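Orska Hardwax Oil, Satin

Orska is a one-coat finish for wooden tabletops, counters and shelving. It soaks into the surface and leaves a low sheen. Spots can be repaired without stripping the whole top. Clean and sand the wood to bare grain before use. Stir well and apply thinly with a lint-free pad. Wipe off all excess within 50 minutes.
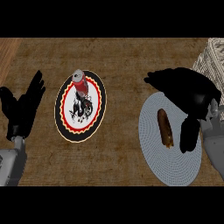 Mid-brown tabletop with darker smudges and worn patches.

Can sizes: 200 ml and 1100 ml
Item no.: 484
Thinner: none required
Storage: keep from freezing, lid closed

Do not apply over varnish or polyurethane. Oil-soaked rags can self-heat; lay them flat outdoors to dry before disposal.

Made by Kelemen, Nevutport. Trade orders: Dexter Tillman, Trostivthorpe depot.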